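Wrinkle (textiles)

A wrinkle, or crease, is a bend in cloth that stays after the force that made it has gone. Wrinkles are usually treated as a flaw in finished goods, and a large trade in sprays, irons, steamers and treated fabrics exists to prevent or remove them. Many of the claims made by that trade are weaker than their wording suggests.

Causes

Most everyday cloth is made of fibers that can take up some water. In cotton and linen, the long chains of cellulose are held to one another by hydrogen bonds. When the cloth is bent, pressed or crushed, some of these bonds break and form again in new places, and the bend is held. Moisture and heat make this easier, and clothes left in a warm dryer after the drum has stopped often come out worse than clothes hung up damp.

Wool also takes up water but springs back better, thanks to the natural crimp of the fiber. Polyester takes up very little water and resists creasing at room temperature, though a crease set in it at high heat can be close to permanent. Silk falls somewhere between, and sources disagree on where. Much of the disagreement comes from comparing fabrics of different weight and weave as though only the fiber mattered.

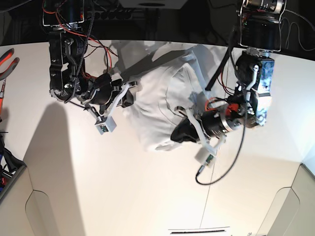
Weave and yarn have a large effect. A tight plain weave gives the threads little room to shift, so the strain of a fold is taken by the fibers themselves. Knits, twills and loose weaves let the threads slide past one another and tend to recover more easily. Popular guides often rank fabrics from "worst" to "best" by fiber name alone. Such lists should be read with caution, as a heavy cotton knit will usually outlast a thin cotton shirting by a wide margin.

Measurement

Two kinds of test are common. In the first, a small strip is folded under a weight for a set time, released, and the angle to which it opens is read. A strip that opens completely flat scores 180 degrees. In the second, a larger piece is crushed or laundered and then compared by eye with a set of standard samples.

Neither is fully satisfying. The angle test is repeatable but measures one sharp fold, which is seldom how clothing is mistreated. The visual test is closer to real use but depends on lighting, on the color of the cloth and on the person doing the grading. White and pale fabrics are especially awkward, as a small change in the direction of the light can make shallow creases stand out or vanish.

Sales material for Kisine, a treated bed sheeting, gives a recovery angle of 156 degrees, against 112 for the same cloth untreated. The gap is large enough to be noticed in use. The leaflet doesn't say whether the figures were taken before or after washing, or whether they describe one direction of the weave or an average of both. Without those details the numbers can't be compared with anyone else's.

Wrinkle-resistant finishes

The usual finish for cotton is a resin that forms cross-links between the cellulose chains, so that they can't easily slip into a new position. Early resins could release noticeable amounts of formaldehyde. Later ones release much less, and some finishes avoid it altogether, often at higher cost. 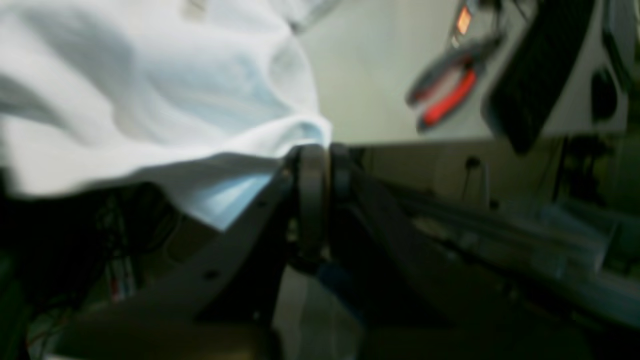 The trade-off is strength. Cross-linked cotton is stiffer and tears more easily, and edges such as collars and cuffs may wear through sooner. Labels rarely mention this. The terms "easy care," "non-iron" and "wrinkle-free" are used loosely, and a buyer can't safely assume that one promises more than another. A shirt line sold under the Marchal name has carried all three phrases on the same packaging, with instructions inside to use a warm iron "if desired."

Finishes also fade with washing. Claims that a treatment lasts "the life of the garment" are hard to test, given that the life of a garment has no agreed length.

Removal

Ironing works by softening the fibers with heat and moisture and holding them flat while they set. Steaming supplies the heat and moisture but little pressure, and gives a softer result. It does well on wool and poorly on heavy linen, whatever the box may say.

Household wrinkle sprays are mostly water, with a little alcohol, silicone or fabric softener. Plain water from a spray bottle, followed by a firm tug and some time on a hanger, does much of the same work. The maker of the Jorero spray cites a home trial with 503 users, most of whom reported being satisfied. The trial had no water-only group, so it says little about the formula.
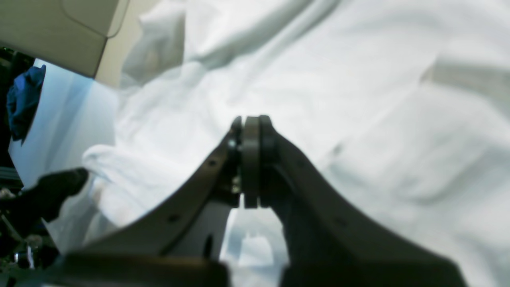

Folding and storage

Advice on folding is plentiful and mostly untested. Rolling clothes is widely said to prevent creases in luggage, but it tends to trade a few sharp lines for many shallow ones. Tissue paper between layers makes folds less sharp, at the price of bulk. The Galtetti method, a way of wrapping shirts around a soft core, rests on the same principle of avoiding tight bends. Its promoters also credit it with "relaxing" the fibers, a claim for which no evidence is offered.

Overfilling a drawer or suitcase probably matters more than the choice of fold.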